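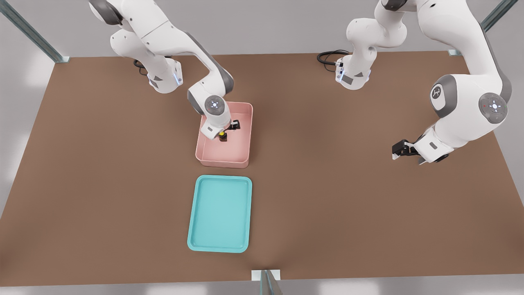 Twin-arm bench cell, rendered in simulation. Left arm picking from the pink bin, teal tray in front.

Gerodex Twin Bench Cell
Supplied and serviced by Oltlow

The Twin Bench Cell is a two-arm tabletop station for bin picking and tray loading. Both arms mount along the far side of the table, which leaves the near side open for bins, trays and whoever is changing them over. Each arm carries a two-finger gripper.

The cell comes with a matching simulation model. Most customers work out their bin and tray positions in the model first, then copy them to the real table.

What's included
Two white arms with grippers fitted
Brown tabletop and grey metal support frame
One low-walled bin and one shallow tray
Simulation model and starter program
Spare finger set
Hex keys and base alignment gauge

Setting up
Level the table before the arms go on. Bolt each base down finger-tight, check it with the alignment gauge, then tighten the bolts in a cross pattern. Allow two people for lifting.

Run the base cables out behind the arms and leave a loose coil on each one. A cable pulled tight will tug at the connector every time the arm turns, and that is the fault we see most often on cells that were set up in a hurry.

Put the bin near the middle of the table with the tray between it and the near edge. Leave a strip of bare tabletop between the two so the gripper can clear the bin wall before it comes down over the tray. If you swap in a taller bin, raise the clearance height in the program and run one slow cycle with nothing in the bin.

With one arm working in the bin, park the other with its gripper open over clear table on its own side. The starter program does this by default. Please don't change the park position until you've checked the new one in the model.

Looking after it
Wipe the gripper fingers at the end of each shift with a damp cloth. Solvent cleaners will haze the arm covers.

Every 4 weeks, check the base bolts and look along the full length of both cables. Pay attention to where each cable leaves the base.

Change the finger pads when the grip starts to slip on smooth caps. On the cell at our Skastovard workshop a set has lasted over 50 days of daily use, but it depends a lot on what you pick.

Recalibrate after any knock, any move of the table, or any gripper change. The routine is in the starter program under Service.

Common faults
Gripper touches the bin wall on the way out - the bin has shifted. Put it back on its marks and rerun the bin check.
Gripper closes but drops the part - worn pads, or grip width set for a different cap.
Arm stops partway through a turn - look for a snagged cable before you reset anything.
Parts land off-centre in the tray - recalibrate the arm that does the placing.

Parts and service
Finger pads, cables and bins are kept in stock. Joint repairs are done at the workshop, so the arm has to come off the table. Ask for Iolo Hughes at the service desk and have your cell number handy.

Page updated Jul 20, 2023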